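The Night Arm at Grodcombe

I came to Grodcombe on a Monday in January, when the arm in cell 8 was dropping shoes again. Malinowski, the firm that sold it to us, could send a technician only after two weeks. So I took the wrench and the lamp and stayed after the shift.

I began with the fingers. I cleaned both and set the grip softer by two steps. Then I let it reach into the box.
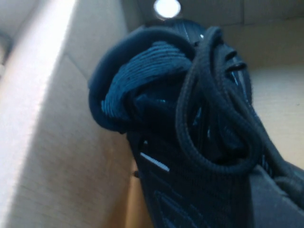
My father repaired looms in Korkerico. He used to say that a machine is tired before it is broken, and I never knew if this was a joke. I loosened the wrist, turned it a very little, and wrote the new value in the book: 2,404. Under it was the handwriting of the person before me, very small.

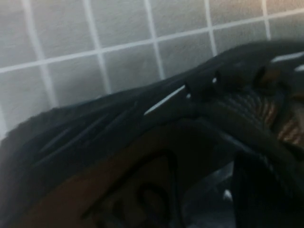 At three o'clock the heating stopped. I put on my coat and ran the slow program, then the fast one. I talked to the arm a little, in my own language - it seemed polite. 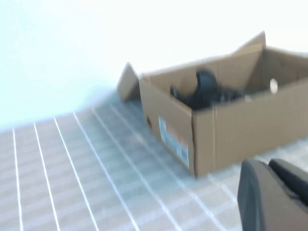
Cell 8, fast program, before morning.

When the day shift came, I was still sitting there with the book on my knees. I asked them to wait one more minute.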